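Search this site Search Clear

Bedroom kettle

Benedita Teixeira, last revised October

A bedroom kettle is an electric kettle kept and used in a sleeping room, usually on a small table near the bed.
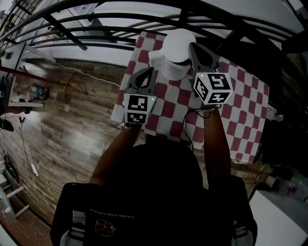 The term covers the appliance and, more loosely, the whole arrangement of table, cloth, cup and tea things that tends to gather about it. It is most often met in rented rooms, student halls, guest houses and shared houses where the kitchen is a floor or two away. Household writers have made large claims for it, of which few have been tested.

Origins

The usual account traces the bedroom kettle to the seaside guest houses of Tovness, where landladies are said to have put kettles in the rooms to avoid carrying up early trays. The story is repeated in most popular histories and rests on a single source, a memoir by the owner of the Okberg guest house, written long after she had retired. Her own account books, which survive in part, record kettles bought for the kitchen and the dining room only. A bill for small tables has been offered as supporting evidence, but the bill does not say what the tables were for.

It is more likely that the habit had no one starting point. People living in single rooms heated water in them long before the electric kettle, on gas rings and spirit stoves, and the change of appliance seems to have caused little remark.

The kettle

Any small electric kettle will serve. Models sold as "travel" or "bedside" kettles commonly hold less than a kitchen kettle, and are often dearer for it. Sellers describe them as quieter. The noise of a kettle depends on the element, the amount of scale and the quantity of water, and a kitchen kettle filled for one cup may well be as quiet as a bedside one filled to the line.

White plastic bodies are widespread. They are said to stay cooler to the touch than metal, which is broadly true of the outside wall and of no help at all with the steam.

The table and its cloth

The table is normally whatever was already in the room. A cloth is customary, and red-and-white check is a long-standing choice, borrowed from the kitchen and the café. Ismail's Rooms for One, a handbook still quoted by lodging-house keepers, holds that a cloth "steadies" the kettle and protects the wood. The second claim is fair as regards drips. The first is doubtful: a loose cloth on a smooth top can slide, and one that hangs well over the sides can be caught by a passing knee, bringing down whatever stands on it. Later editions of the handbook keep the advice and add a line about weights for the corners.

Clips, wipeable cloths and plain trays have all been recommended as remedies. A tray does most of what the cloth is praised for, though it is seldom thought as pretty.

Placing and safety

General advice is to stand the kettle on a level surface, away from the edge, with the spout turned from the bed and from any shelf. Steam marks paint and lifts veneer. Bedding should be kept clear of the lead, and a kettle is better plugged straight into a wall socket than into a power strip on the floor, where it may share the load with other things and where spilt water will end up.

Many tenancy agreements forbid kettles in bedrooms. How far such rules are kept is unknown. The Kidard Lodgers' Survey, often cited on this point, had 354 replies and reported that 19 tenants had been asked to remove one. This has been read as proof that landlords do not mind. It could as easily show that they do not look, and the survey did not ask how many of those replying owned a kettle in the first place.

Claimed benefits

Supporters say that a kettle by the bed saves time, saves electricity and makes for an easier morning. The saving of time is real where the kitchen is distant, less so where the water must still be fetched from it. The saving of electricity is harder to credit, as heating a given amount of water takes much the same energy in any room, and any gain comes from boiling less. The easier morning is a matter of taste. Milk remains the weak point, and most accounts of the practice pass over it.

See also: Gas ring; Tea tray; Bedsitting room; Limescale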